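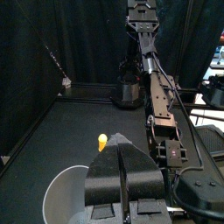 History of Decorative Arts
Unit 8: The Workshop Behind the Name
Notes prepared by Oanh Ông

Reading for this unit: the Greltatov chapter in the course packet, plus the two letters at the back.

1. Family firms and the retail counter

Most jewelry houses of the late 19th century did not make everything they sold. A shop bought finished pieces from independent workshops, put them in its own cases and stamped the lid with its name. Greltatov worked this way for its first 19 years. Its ledgers list brooches, watch chains and small silver boxes, nearly all from outside suppliers.

The change came when the firm took over the Skidel workshop, which had been supplying its clasps and settings. From then on designs were drawn in-house and numbered. The earliest surviving design book runs to 717 entries – many of them repairs or alterations of older pieces.

2. Platinum

Gold and silver had been the usual metals for diamond settings. Silver tarnished and had to be fairly thick to hold a stone. Platinum was stronger, so the setting could be thinner and more of the stone could show. It also needed much more heat to work, and older benches had to be refitted for it.

Compare the two Châu necklaces in the packet. The first has closed silver settings backed with gold. The second uses platinum wire and open backs. Note the difference in weight.

3. Marks and attribution

A piece may carry up to three kinds of marks:
Maker's mark – the workshop
Retailer's signature – the shop
Assay mark – the metal standard

These often disagree. The Lullel tiara was cataloged for decades under the retailer's name, until a cleaning showed the workshop's mark on the inside of the frame. Auction catalogs before 2000 should be read with care on this point.

Terms to know: collet, millegrain, garland style, parure

For discussion
Who should be named as the author of a piece: the designer, the workshop or the shop? Bring one case from the packet to support your answer.

Short paper topics are due in October. One paragraph is enough at this stage.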